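4.3 Before you record: room and rig rules

These rules apply to every Drusteo hand-held session. Most of them exist to keep bad recordings out of the set. A few are here mainly for the auditor, and we have marked those.

1. Read the session sheet for your site (Ikley or Ernavholm). Do not trust last month's copy.
2. Walk the floor between you and the work surface. Move any power cord you could step on, or tape it down.
3. Check that every marker face on both grippers is clean and flat. A lifted corner spoils tracking long before it looks bad to you.
4. Hold both grippers out in front of you, level, and stand still for 4 seconds.
5. Open and close each gripper fully, left first.

CAUTION: Cables hanging under a gripper can snag on a table edge. Stop and put the gripper down before you free them.

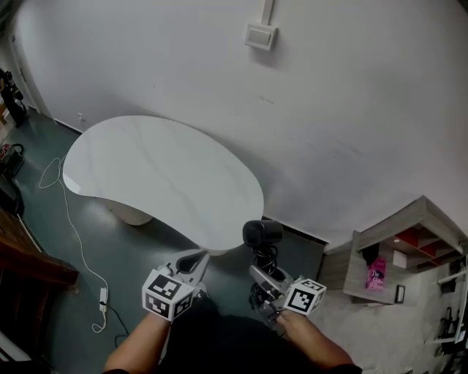 How long may one operator record without a break?
The limit is 22 minutes, then both grippers go down and the operator rests. Extra pay or a late schedule does not change it.

Note: The software will show a green "ready" mark after step 5. Treat it with suspicion. It tests the connection - it does not test whether the data is any good.

6. Record one short trial and play it back before you go on.
7. Write the trial number on form 186. (Auditor's rule. We have yet to see anyone use the form.)

Send disputes about these rules to Shu-fen Tseng, with the session number.

Last revised Jun 24, 2022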